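Drinks for the April social

Quick one from the kitchen end, sorry, typing this between jobs. Cold drinks are getting sorted. Gwendolyn is doing the shop again and has got us started with Pepsi Max, on the pine table for now. Fridge space is tight so please don't put anything of your own in untill after the social.
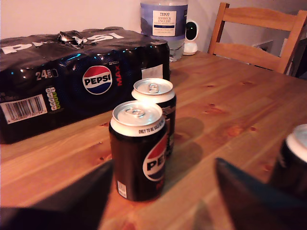
Pepsi Max on the table, 24-pack already torn open.

Still needed: lemonade, orange juice, plenty of plain water. Ice too, four big bags. Anathi Motaung has the cooler but it needs a scrub and the lid sticks. Paper cups we have, leftover from Plurdale, 80 of them in the hall cupboard behind the folding chairs.

Anyone with a car free that afternoon, tell Gwendolyn. Receipts to her as well, in the envelope by the door, name on the back please. Last time 14 came in with no name on and it took ages to pay people back.

Empties go in the blue bin, rinsed. Not the sink!! Doors at 4, helpers a bit before if you can mange it.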